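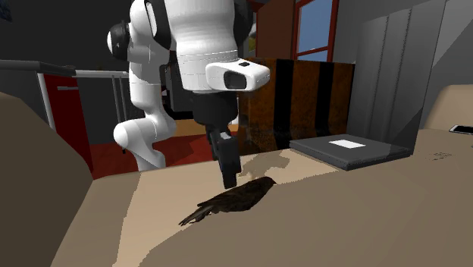 Main page | Contents | Authors | Titles | Help

The Salt Ledger

The Salt Ledger is a middle grade biography of the mapmaker and schoolteacher Dalva Mendonça, written by her nephew Genivaldo Amaral and published by Losholm. It is aimed at readers ages nine to twelve and covers Mendonça's life from her childhood in the river town of Medeiros to the opening of her first school.

Background

Amaral began the book after inheriting a box of his aunt's notebooks, which held 1088 handwritten pages. Most were school accounts, with sketches of the river and short diary entries in the margins. He had earlier written two picture books for the same publisher. The title comes from the green account book in which Mendonça's father recorded sales of salt, and in which she drew her first map.

Contents

The book has 14 chapters, each opening with a line from the notebooks. The early chapters deal with the flood that closed the Medeiros school and the family's move to Falthorpe. The middle section follows Mendonça's work as a clerk in a survey office, where she was not allowed to sign her own maps. The last chapters describe her return home. An afterword explains which conversations were taken from the diaries and which were put together from family memory.

Publication

Losholm issued the first printing in July in a run of 3750 copies. A paperback followed the next spring, with a corrected family tree and a longer index. A further 500 copies were bound for school libraries.

Reception

Reviewers praised the plain style and the use of Mendonça's own words. Some found the survey office chapters slow for younger readers. The book was shortlisted for the Trikance Prize for children's nonfiction but did not win.

Related articles
Dalva Mendonça
Genivaldo Amaral
Losholm
Trikance Prize

Last updated 8 June 2019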